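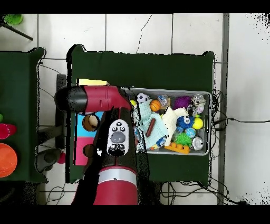
Paid-for Easter Bunny letters: your questions answered

By Feven Nigatu

Every March my inbox fills with parents asking whether they should pay a company to send their child a letter from the Easter Bunny. I've tried three of the services and remain hard to impress. These are the questions that come up most.

What is an Easter Bunny letter?

A sheet of paper in an envelope, addressed to your child, with their name printed in a few places. The sellers prefer words like "keepsake" and "magical experience". It borrows the idea from Father Christmas letters, which have been going a lot longer.

Is it a real tradition?

Depends how generous you feel. A hare or rabbit bringing eggs goes back centuries in German-speaking parts of Europe. The rabbit writing to children by second-class post is a newer business, and I'd be wary of any website that calls it "age-old" next to a Buy Now button.

Who sells them?

The three I ordered from were Zestgate, Gavus and Collgate. Zestgate's had the nicest paper. Gavus spelt my nephew's name wrong, twice, in two different ways. Collgate sent a certificate for "being egg-stra good" which he used as a bookmark for an afternoon.

Are they really personalised?

Up to a point. You fill in a form with name, age, town and a hobby, and these get dropped into a standard letter. I ordered two from Zestgate for cousins with different hobbies and one word changed in the main paragraph. If your children can read and are likely to compare, bear that in mind.

Zestgate says it has 3,422 five-star reviews. Should I trust that?

I couldn't find where they were. The page shows 129 of them, a good many are a single word long, and when I emailed to ask about the rest I got a discount code.

When should I order?

Earlier than the website says. The "last posting date" is the day it leaves them, which tells you very little about when it lands on your mat. Two of mine were late. Easter also moves every year, so last year's dates are no use.

Can I get a refund if it comes late?

Read the small print before you pay. Personalised goods are often treated differently from ordinary ones when you simply change your mind, and some sellers lean on that when the problem is their own slow delivery. Keep the confirmation email.

What about the Popescu plush rabbit that comes as an extra?

Skip it. You can find a soft toy in any supermarket in spring, and you'll be able to squeeze it first.

Is it worth the money?

For a child of four or five who loves getting post, maybe. Writing one yourself costs a stamp, or nothing if you leave it by the back door. Use your other hand so they don't spot the handwriting.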